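Sorting at the Source: Do Three Bins Beat One?
Project report, Group 4
Brigitta Imhof, Wai-kit Yen, Yareli Huerta
Advisor: Mariann Kiss

1. Why we did this

The study lounge in Clultberg Hall has one recycling bin. It has a lid with a round hole, and people put burritos in it. Our proposal last March promised to find out whether three open bins with plain labels would do better, and the advisor wrote "define better" in the margin. We settled on the share of items that end up with their own kind.

2. Setup

We wanted cheap, so the bins are gray fabric storage cubes with a navy lining. The labels are white paper, black marker, all capitals: BOTTLE, PLASTIC, CAN. Items were laid out in a row along the back of the table, bins in front.

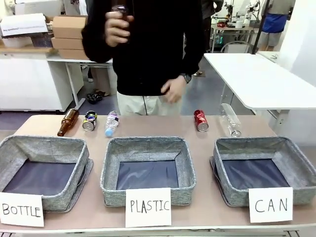 Student Project Reports, Vol. 6, No. 2

The wording took longer than the bins. Yareli wanted GLASS for the first one, which would have been correct. Wai-kit pointed out that people in a hurry look for the thing in their hand, and the thing in their hand is a bottle. This is how we ended up with a BOTTLE bin that does not want plastic bottles. We kept it, partly to see how much trouble it would cause.

3. Procedure

We tried the layout on a table first, then put the bins in the lounge for two weeks and left the old bin in storage. Each evening one of us emptied them and wrote down what was in which. Gloves were used after the first evening.
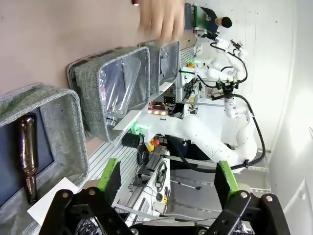
Fig. 2. Brown glass in one bin, clear plastic in its neighbor.

Food and napkins were tallied separately, under a heading we won't repeat in a graded document.

4. Results

We logged 456 items. Of these, 322 were in the right bin. That is 71 percent, against a target of 80 that we picked because it sounded like a target.

Cans did best. Few people are confused by a can, crushed or otherwise. Plastic bottles were the problem — they went into BOTTLE nearly as often as into PLASTIC, and it's hard to blame anyone who can read. 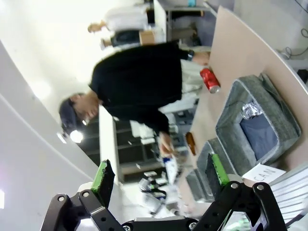
Foil was another matter. We had no rule for it, so we argued about it for most of a meeting and then counted it as a can if it was clean. Cartons got no rule at all and were left out of the totals.

5. What we would change

Write GLASS. Yareli has asked that this be recorded under her name, and it is. The cards also need to be fixed to the bins. Ours just stood in front, and by the second week CAN had wandered off twice.

The fabric bins are light and fold flat, but their sides sag and the lining holds on to the smell of old soda. A stiff plastic tub would rinse out faster. 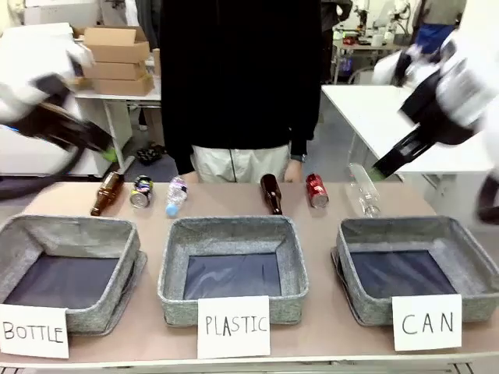

Last changed: 12/11/2022

6. Thanks

To Mieczysław Pawłowska for the marker, which we still have.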